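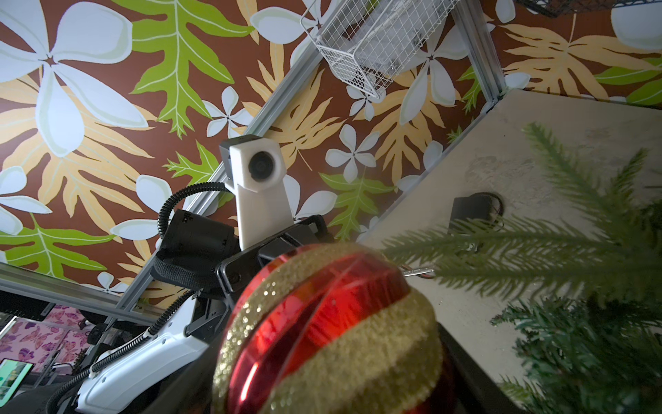 Plumeria print on a dark brown ground.

Rurnix Wallpaper Hanging Kit Review: Good Knife, Bad Brush

By Idun Forsberg

The Rurnix kit is a canvas roll with most of what you need to hang paper on a wall: a smoothing brush, a plastic smoother, a seam roller, a snap-off knife with spare blades, a trim guide, a plumb bob on a string, a pencil, and a pasting brush. It doesn't include a bucket, a table, a ladder or a level. I used it over most of March to paper a dining room, a stair landing and the inside of a closet, 412 square feet in total. Two of the papers were paste-the-wall and one was an older type that needed paste on the back and time to soak.

I had hung paper before, but with tools picked up one at a time, some of them from my father's garage. I wanted to know whether a boxed set could replace that drawer. Most of it can. Two things in the roll went back in and stayed there.

The knife

The knife is the best thing in the kit. The body is metal with a rubber strip on the underside, and the blade locks with a thumb wheel instead of a slider. A slider tends to creep back when you press hard into a corner. The wheel held every time, even at the end of the dining room when my hands were covered with paste.

The blades are the narrow kind with a steep point. They are sharp, and they stay sharp for as long as any wallpaper blade does, meaning you should break off a segment after every long cut. Wet paper tears the second the edge goes dull. I ran through the blades in the kit before I finished the landing and bought a pack of the same width at the hardware store. They fit without trouble, so you are not tied to the Rurnix refills.

Heather Crichton, who helped me with the stairwell, is left-handed. She had no problem with the wheel, but the blade goes in facing one way, and she had to flip it over before it felt right to her. It takes a minute. The instructions don't mention it.

The smoothers

You get two. The plastic smoother has a beveled edge on one side and a felt strip on the other. The felt side is good on printed paper that marks easily, and I used it for almost everything. The felt is glued on, and by the end one corner had started to lift. I stuck it back down with contact cement and it has stayed put.

The smoothing brush is the weak part of the set. The bristles are too stiff for a thin paper and they shed. I kept picking bristles off the wall in the dining room, and I found one under a strip after it had dried, where it shows as a fine line when the lamp is on. After that I went back to my old brush. If you don't have an old brush, the felt side of the plastic smoother will do the whole job, only slower.

The seam roller

It is a plain roller with a hard plastic wheel, slightly crowned. It turns freely and the handle is long enough to hold properly. Roll lightly. Hard pressure pushes the paste out of the seam and leaves a shiny track on a matte paper. On an embossed paper I'd leave it in the roll and tap the seams down with a damp sponge.

The trim guide

The guide is a steel strip with a folded handle, 20 inches long. You press it into the angle where the wall meets the ceiling or the baseboard and run the knife along it. The length is right for a standard strip. You cut nearly the full width in one pass, slide it along and finish.

The edge was straight when I checked it against a level. It had a small burr at one end that scratched the ceiling paint before I noticed. A few strokes with a fine file took it off. Check yours before you use it.

The plumb bob and pencil

The plumb bob is brass colored and light. In a room with the heat running it swings for a long time before it settles. I used it for the first strip in the dining room and then changed to a level. On the landing, where the drop runs down past the stairs, the bob was the better choice, and Heather held it still from below while I marked.

The pencil is a pencil. Don't use a pen or a marker for your line. Ink comes through a wet paper and keeps coming through.

The pasting brush

The pasting brush is wide and holds plenty of paste, but the metal band around the bristles rusted after one night in water. Rust and pale paper should be kept apart. I wash brushes and hang them to dry, and I left this one soaking once, so part of the blame is mine. My old brush has been left in a bucket many times and has no rust on it.

For paste-the-wall papers I'd skip the brush and use a short-nap paint roller. It covers faster and you get fewer dry spots at the edges.
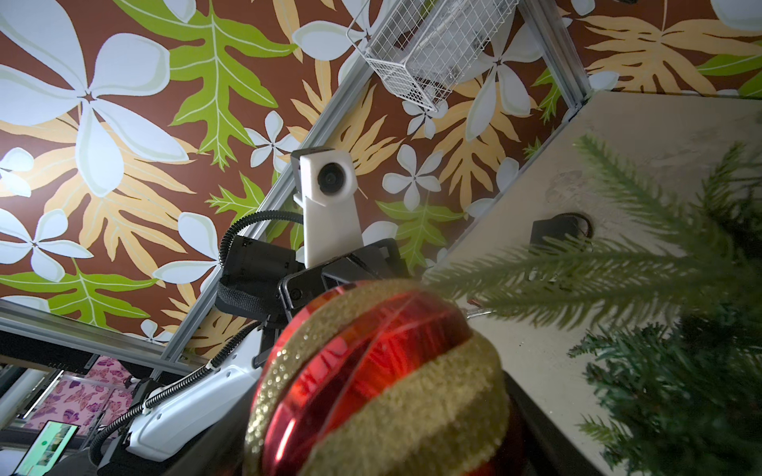

How it did with a large pattern

Most kits are fine with a plain paper or a small stripe. A large print is harder work for the tools, mostly the knife and the guide, since you lose more paper on every strip and a bad cut costs more.

The dining room paper was a Solheim with big leaves and a long repeat. With a paper like that, plan before you open the paste. Unroll the first two lengths on the floor and slide them against each other until the pattern lines up. Mark the top of each on the back. If the label says drop match, the second strip starts half a repeat lower than the first, and your waste goes up. I cut every strip with an extra 3 inches at each end and needed it at the ceiling, which slopes toward the window wall.

Decide where the biggest motif will go. In the dining room I started with a full flower centered over the sideboard and worked out both ways. The last seam, where the pattern has to break, went above the door where there is very little height to notice it. Starting in a corner is simpler, but you may end up with half a flower in the middle of the wall you look at most.

Dark papers have a second problem. The cut edge is white, and a gap the width of a hair shows as a pale line. Before hanging, I ran the side of a brown chalk pastel along the edge of each roll. Siv Lindholm, who hung paper for a living for years, told me to paint a stripe of matching color on the wall behind each seam as well. I did it on the long wall and left it off on the short one. The long wall looks better.

The closet

The closet was the last job and the smallest, and I used leftovers from an older roll. Inside corners gave me the most trouble. A strip should never be wrapped full width around an inside corner. Cut it so a small flap turns onto the next wall, then hang the rest over the flap on a fresh plumb line. The Rurnix guide is too long to turn around in there, and I cut most of it against a putty knife. A second, shorter guide would be a useful addition to the kit.

If you plan to put rails, hooks or baskets over the paper, let the wall dry fully before you drill. Wet paper winds around the bit. I put a small cross of painter's tape on each mark, drilled slowly through the tape, and peeled it back toward the hole.

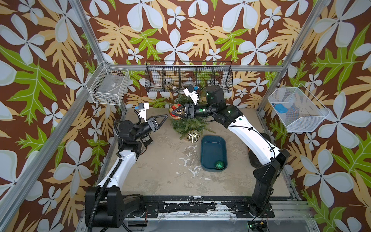 Wire baskets against a bold tropical print.

Cleaning up

Everything except the canvas roll can be washed in warm water. Dried paste comes off the plastic smoother with a fingernail. The knife comes apart with a single screw, and it needs to, as paste gets into the channel and hardens. I rinse it, dry it and put a drop of oil on the wheel.

The roll itself is a nice idea that doesn't suit the trade. You need a dry cloth case for wet tools, and the tools are always wet. Mine has a paste stain down the middle and the tie has gone stiff. A plastic tub would have been better and cheaper to make.

Compared with the Zilberg set

Bethel Mekonnen lent me her Zilberg set for the second half of the landing. It has fewer pieces: a brush, a smoother, a knife and a roller. The brush is much better, soft and dense, and it didn't lose a bristle on me. The knife is a basic slider and I didn't like it. There is no trim guide at all, so you would have to buy one or use a wide putty knife.

If you already own a good knife and a guide, get the Zilberg. If you are starting from nothing, the Rurnix covers more, and you can replace the brush later.

What I'd change

A softer smoothing brush that doesn't shed.
A band on the pasting brush that doesn't rust.
A short trim guide for closets and around windows.
A tub in place of the canvas roll.
Instructions with larger type. The sheet that comes with it is folded very small and the section on corners is two sentences long.

Score

8 out of 10 for the knife and the guide, taken alone. I'd give the full kit a lower mark, a 6, for the two brushes. I still use the knife for other jobs around the house, and the guide hangs on a nail next to the paint scrapers. The rest is in the roll on the basement shelf until I get to the upstairs hall.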